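Rechercher sur ce blog OK

Une chapelle peinte et deux ateliers à Otton

Dernière mise à jour : août

J'avais noté Otton sur une liste depuis longtemps, à cause de la maison-atelier Zurkel. Il s'agit d'un ancien relais agricole transformé petit à petit par une céramiste, qui y a vécu et travaillé jusqu'à la fin de sa vie. L'association Prarkemach gère les lieux et les ouvre à la visite de mai à octobre. On réserve par téléphone, le matin de préférence.

La visite commence par la cour. Il y a deux ateliers, un pour le tournage et un pour l'émaillage, séparés par un auvent où séchaient les pièces. Le premier est resté presque en l'état : le tour à pied, les planches, des bocaux d'oxydes avec des étiquettes écrites à la main, dont plusieurs sont devenues illisibles. Le second a été vidé pour servir de salle d'exposition. On y voit 22 plats de la série des « marées », que je ne connaissais que par un catalogue. Les bleus sont beaucoup plus verts que sur le papier. Je suis resté longtemps devant celui qui est fendu.

Le four se trouve derrière, contre le talus. Il pouvait contenir jusqu'à 10 grandes jarres par cuisson, d'après le panneau. On ne rentre pas dedans, mais la porte reste ouverte et on voit bien la voûte et les coulures d'émail sur les briques du bas.

La chapelle est plus haut, au bout d'un sentier qui monte un peu. Elle a été construite sans architecte, avec les pierres d'une grange effondrée. L'intérieur est peint à la chaux, puis couvert de figures noires et ocre : des pêcheurs, des ânes, une procession qui fait le tour des murs et se termine au-dessus de la porte, de sorte qu'on ne voit la fin qu'en sortant. Le sol est en carreaux ratés, ceux que l'atelier ne pouvait pas vendre. C'est la partie que j'ai préférée.

En été, la chapelle ouvre aussi le soir, à 21 h 30, et s'éclaire à la bougie. J'ai pris une chambre au village pour pouvoir y retourner. Les ocres ressortent mieux, les noirs disparaissent presque – on perd la moitié des ânes.
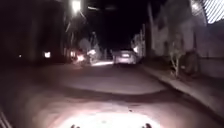 Wiriya m'a écrit après mon premier message sur le sujet que j'avais tort pour les noirs : selon elle, ils sont faits de deux couches, une mate et une brillante, et il faut se placer près de l'autel, dos au mur, pour que la seconde accroche la lumière. Elle ajoute que la procession se lit de droite à gauche, et que je l'ai donc prise à l'envers.

Je n'ai pas essayé depuis l'autel, et je le regrette. Pour le sens de lecture, j'ai repris mes notes et elle a sans doute raison, les pêcheurs portent des filets vides du côté droit de la porte et pleins de l'autre.

Côté pratique, le parking est petit et le sentier de la chapelle n'est pas praticable en poussette. La boutique vend des rééditions correctes et un livret sur les émaux, bien fait, mais sans un mot sur les peintures murales. J'ai demandé s'il existait autre chose, on m'a répondu qu'un relevé complet était en cours. J'ai laissé mon adresse pour être prévenu de sa parution.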